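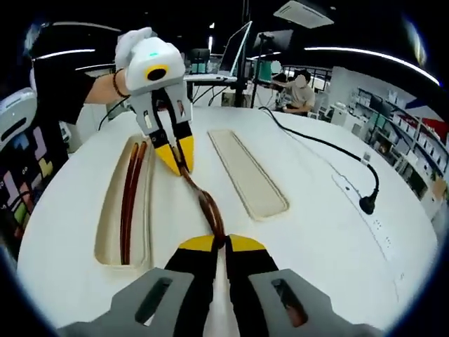
Cabo castanho torcido, à mesa de trabalho

Sobre nós

A Zestau é uma oficina de restauro de candeeiros e uma pequena escola onde se aprende a fazer o mesmo. Ficamos no rés-do-chão de um prédio antigo, com duas montras para a rua e um pátio nas traseiras, onde no verão tomamos café e damos polimento aos latões (o cheiro da pasta de polir é forte e os vizinhos, que são uns santos, já se habituaram).

Começámos com candeeiros de família. Chegava-nos um candeeiro de mesa que tinha sido da avó, com o interruptor partido e o abajur roído, e quem o trazia pedia quase desculpa pelo incómodo. Nós adorávamos aquilo! Passávamos serões à procura do suporte certo, a comparar tons de seda, a discutir se a base devia brilhar ou ficar com a cor que os anos lhe deram. Continuamos a discutir, aliás, e quase sempre ganha a cor dos anos.

Durante muito tempo trabalhámos numa sala emprestada, com uma bancada e um armário que não fechava. A casa atual abriu a 9 de junho de 2018, com bolo de laranja e uma fila de candeeiros acesos no passeio, e muitas das pessoas que lá estiveram nessa tarde ainda hoje nos visitam, umas com trabalho para entregar, outras só para dois dedos de conversa. Ambas são bem-vindas.

O que fazemos

Restauramos candeeiros de mesa, de pé e de teto, apliques e lustres pequenos. Refazemos a instalação elétrica, limpamos metais e vidros, colamos cerâmica e forramos abajures à mão, em seda, linho ou papel. Os tecidos vêm quase todos da Iltex, uma casa de retalhos com quem trabalhamos desde o princípio e que nos guarda os finais de peça – são muitas vezes os mais bonitos, e chegam perfeitamente para um abajur ou dois.

Antes de mexer em qualquer peça fazemos um orçamento por escrito, gratuito e válido por 30 dias. Se acharmos que o restauro vai custar mais do que faz sentido, dizemo-lo com franqueza, e às vezes propomos uma coisa mais simples: mudar a parte elétrica, dar uma boa limpeza e deixar o resto em paz. Todos os trabalhos levam uma etiqueta com a data e o que foi feito, para que daqui a muitos anos outra oficina saiba por onde começar.

Não fazemos candeeiros novos por encomenda, com uma única exceção, a coleção Ngubane, que nasceu de uma caixa de globos de vidro soprado comprada num leilão. Eram 97 globos, todos ligeiramente diferentes, e desde então vamos montando um de cada vez, quando há sossego na oficina. Os que estão prontos podem ser vistos na montra da esquerda.

A escola

As aulas apareceram porque os clientes não se iam embora. Ficavam encostados ao balcão a perguntar como se esticava o tecido, com que cola, com que agulha, e a certa altura pareceu-nos mais prático arranjar-lhes cadeiras. Temos hoje um curso de abajures para principiantes, outro de metais e um terceiro, mais demorado, sobre instalação elétrica de candeeiros antigos. Cada aula dura 90 minutos, que passam a correr, e por isso deixamos quem quiser ficar mais um bocadinho a acabar a costura.

O curso de iniciação abre todos os anos em janeiro e não exige experiência nenhuma. Emprestamos as ferramentas, e pedimos apenas que tragam avental e, se houver, um candeeiro em casa à espera de melhores dias. Quem termina costuma voltar para as tardes de bancada aberta, em que cada pessoa trabalha na sua peça e o chá é por nossa conta.

Há três anos que recebemos também alunos da escola de ofícios de Sirnivbridge, que passam connosco uma temporada e nos ensinam, em troca, umas palavras de inglês que não vêm nos dicionários.

Visitar a oficina

A porta está aberta durante a tarde. Para lustres e peças grandes, agradecemos que nos escrevam primeiro, com uma fotografia e as medidas, para arranjarmos espaço. Os candeeiros de mesa podem vir debaixo do braço, sem aviso, de preferência com o abajur à parte e a lâmpada embrulhada num pano.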